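4. The open day

4.1 Setting and visitors

The open day was held in April in the robot hall at Mosturside. It ran from mid-morning until late afternoon, and visitors were brought through in small groups by Piret Lepik, who had also run the two rehearsals. A total of 367 people signed in at the door. Most were families from the surrounding streets and pupils from local schools; a smaller number came from firms in the area, among them Cukura, which makes packaging, and Venckus, a repair business for office equipment. We did not ask visitors for their age or occupation at the door, so the make-up of the crowd is known only from the guides' notes.

Each group stayed with the demonstration for 20 minutes. The guide spoke for the first few minutes, after which the robot was run and questions were taken as they came. We had planned to keep all questions for the end, as in our earlier study, but the rehearsal groups talked over the guide as soon as an arm moved, and the plan was dropped.

4.2 The demonstration task

The task was picking up everyday objects from a cloth laid on the floor and putting them down again elsewhere on the same cloth. We chose the floor over a bench so that children could see without being lifted. Objects were taken from a box kept by the guide and included kitchen sponges, a torch, a shoe brush and a computer mouse with its cable attached. The mouse was put in at the suggestion of the visitors from Venckus, who had seen the rehearsal and said that loose cables were the part of their work they would most like to hand over. Visitors could also ask for an object to be turned round or moved before a run, and many did.

The arms were controlled through Homaline, the scheduling software described in Section 3, with the guide choosing the next object from a tablet. Figure 2 shows the task from the wrist camera with the mouse on the cloth.

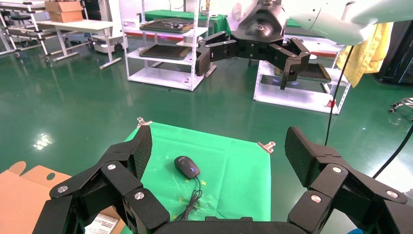

Figure 2. Wrist camera view during the picking task, with the second arm behind.

Speeds were held at 30 per cent of the normal laboratory setting throughout the day. This was a condition of the safety review and we had expected visitors to find it dull. The guides' notes suggest otherwise. Several groups fell silent during the approach and began talking again only once the fingers had closed, and one of the guides wrote that the slow approach "gave people time to place bets". At full speed, in the second rehearsal, the same movement had drawn almost no comment.

4.3 What visitors asked

Questions were written down by a note-taker standing behind each group. We sorted them afterwards by topic, with two of the authors working separately and then comparing their lists. Where they disagreed, the question was placed under both topics.

The most common topic was failure. Visitors wanted to know what the robot would do if it dropped something, if it took hold of the wrong thing, or if a person put a hand on the cloth. Questions about jobs, which had come up often in our earlier interviews, were much less frequent here and came mainly from adults without children. The visitors from Cukura asked almost only about changeover – how long it would take to move from one object to the next, and who would have to be called in to do it.

Children asked more often about the hand itself. They wanted to know whether it could feel, whether it could pick up a coin, and why it had the shape it did. The guides answered these by letting them handle a spare fingertip pad, which had been put out as an afterthought and was passed round in every group.

The cable attracted a line of questioning that we had not foreseen. Visitors who had watched the sponge and the torch tended to treat the mouse as the same kind of problem, and asked about its weight or its smooth surface. After the guide had explained that a cable has no fixed shape, the questions changed, and people began to name things at home that would be hard for the same reason: headphones, shoelaces, a garden hose. We return to this in Section 5, where these answers are compared with those from the interviews.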